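Subject: Re: [sellers-list] Return address on mailers

Marius Surdu wrote:
> We moved from boxes to plastic mailers in April and I'm getting
> more parcels back marked undeliverable. The labels look fine when
> they leave here. Does anyone else print the return address on the
> bag itself?

Marius,

We did that for one season and went back to labels. The print run was 464 bags and we changed units before they were used up, so the last 353 had the wrong address on them.

Undeliverables here were mostly labels stuck across a fold. The bag flattens out in transit and the barcode creases. Put the label on after the bag is packed and sealed, on the flattest side, and keep it clear of the seam.

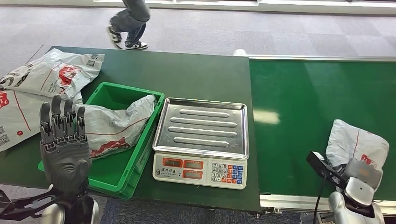 The other thing is bag size. We carry 4 sizes now and use the smallest one that closes without pulling. Soft goods in a big bag slide to one end and the label goes with them.

Raston sells a matte bag that holds labels better than the glossy kind — a bit dearer, but I reorder it. Allow 7 days if you're out past Clultholm.

Jitaru

Sellers list, hosted by Varkano | Contact the list owner | Back to top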